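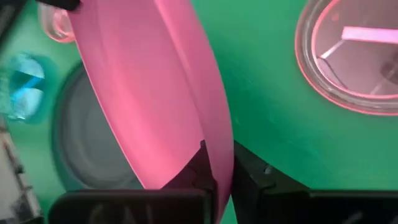 Un bras à la maison : construisez la pince en dernier

Je lis depuis janvier beaucoup de comptes rendus de bras robotisés montés dans un garage ou dans un atelier partagé. Presque tous commencent par la pince. C'est la partie qui se voit, celle qu'on imprime le premier week-end et qu'on montre aux autres membres. Je pense que c'est une erreur, et je l'ai commise moi-même.

Notre bras s'appelle Brullov. Nous le montons à l'atelier Vevau, le soir, sur un plan de travail vert, avec de la vaisselle comme objets d'essai. Deux doigts noirs, une petite caméra au poignet, un ordinateur de récupération. La première pince était terminée avant que la base soit fixée. Elle était belle et elle n'a servi à rien : chaque fois que le bras s'étendait, le socle bougeait et les doigts arrivaient à côté. Nous avons refait les doigts 13 fois avant de sortir un niveau et de regarder la table.

La base, donc. Une plaque épaisse, des boulons qui traversent, et du temps passé à vérifier que rien ne fléchit. Ce travail est ennuyeux et ne donne aucune vidéo. Il a pourtant réglé la moitié de nos problèmes de saisie. Ensuite viennent les câbles. Un câble de caméra trop court tire sur le poignet et fausse la position. Aidan Nic Aodha, qui s'occupe de l'électronique, a fini par imposer une boucle de mou à chaque articulation, et les coupures d'image ont cessé.

Le choix des objets mérite aussi une discussion. Beaucoup de projets amateurs s'en tiennent au cube en bois. Il a des faces parallèles, il est mat, il pardonne tout. Un objet rose en plastique avec un bord courbe ne pardonne pas grand-chose. Il faut le prendre par une partie mince, avec une surface lisse, et la moindre erreur d'angle le fait pivoter entre les doigts. Le verre transparent pose un autre problème : il prend la couleur de ce qui l'entoure. Un rebord qui renvoie du rose sur fond vert est difficile à délimiter pour un programme de vision réglé sur des cubes.

On me répond souvent que c'est trop difficile pour débuter. Je ne suis pas de cet avis. Un cube donne de bons résultats pendant des semaines et n'apprend rien sur la cuisine, où l'on voudrait que le bras serve un jour. Le groupe de Mivilach a enregistré 4000 prises de cubes avant de passer aux assiettes, puis a tout recommencé. Nous en avons enregistré 109 avec de la vaisselle. C'est peu, mais nous savons maintenant où la pince lâche et pour quelle raison.

Reste l'argent. Les servomoteurs haut de gamme sont tentants, et l'association Radwan en a équipé tout son bras. Je conseillerais de mettre cette somme dans les deux premières articulations, qui portent tout le reste, et de garder des moteurs ordinaires au poignet. Les doigts peuvent attendre. Deux blocs à faces plates suffisent pour travailler, à condition que les patins soient faciles à remplacer.

Nous changeons les nôtres toutes les 16 séances. La prochaine dépense prévue est un éclairage fixe au-dessus de la table, puis un second jeu de boulons pour la base.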